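Journal > Quilting > Works in progress

I finished the binding on the river quilt in June and then did nothing for a while. When I finally went back to the fabric shelves I had no plan at all, only a pile of leftover solids and the feeling that I should use them before buying more. I counted the fat quarters and cut pieces while I was refolding them and got to 153. A good many of those I had forgotten I owned.

The idea for this one came from Ainhoa Pastor's talk at the guild. She makes quilts where the piecing is very plain and the quilting thread does most of the work. She passed one around that was all undyed cotton, with lines of stitching in a dark green, and people kept turning it over to look at the back. I don't want to copy hers, but I liked how quiet it was. My quilts tend to be busy.

So I am making strips. Long ones, cut at 2 inches, sewn end to end and then side by side, with no blocks. I have done strip quilts before, but always with prints, and prints hide a lot. With solids every wobble in the seam shows. I unpicked the first section twice. The trouble was my presser foot, which I had put on slightly loose, and once I tightened it the seams came out straight.

I sorted the fabric by value first and color second. The method I use is old and simple: lay everything out on the floor in the evening, when the light in the room is poor, and squint. Whatever jumps out is too light or too dark for where it is. Skye Munro told me to take a black and white picture on the phone, and I tried that too. It agreed with me mostly, except for one mustard I had put with the lights. It belongs in the middle.
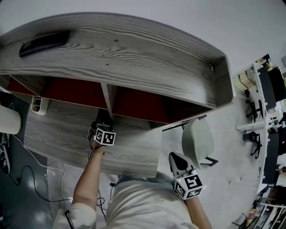 The order I settled on runs from a pale oatmeal at the top to a brown that is nearly black at the bottom, with the mustard and two rusts mixed in where they fit. There was going to be a blue. I cut it, sewed it in, looked at it for a couple of days and took it out again. It was a nice blue and it will go in something else.

For thread I bought a cone of Jakum cotton in a soft gray. I had been using Dernent for years and have no complaint with it, but the shop in Collado has stopped stocking it and I didn't feel like ordering a cone by mail without seeing the color. The Jakum is a little finer. I had to drop the top tension one number and after that it behaved. It does leave more lint in the bobbin case, so I brush it out every time I change the bobbin.

The batting is wool. I know some people find it too puffy for straight line quilting, and Benito Garrido tried to talk me into cotton. He is probably right that cotton would lie flatter. But I have made three with wool now and I like how warm they are for the weight, and the folds drop out of it when you hang it up.

The top is pieced as of this week. It measures 172 centimeters long, a bit short of what I wanted, so I may add one more strip of the oatmeal. I have enough left for that if I'm careful. The backing will be the wide brown I bought at Garken when they cleared out the back room, and I'd like to use it without a seam if the width allows.

What I haven't decided is the quilting itself. The choices as I see them are straight lines following the strips, or straight lines going across them. Across would be more like what Ainhoa does, and it would tie the colors together. It also means crossing every single seam, and some of mine are bulky because I pressed them to one side. I'm going to make a sample with the scraps and try both before I baste anything.

Esperanza Segura asked in the comments last time whether I prewash. I do, all of it, with the darks done separately. The rust bled quite a bit on the first wash and not on the second.

More when the sample is done.

Contact | Copyright, all text and patterns by the author | Back to top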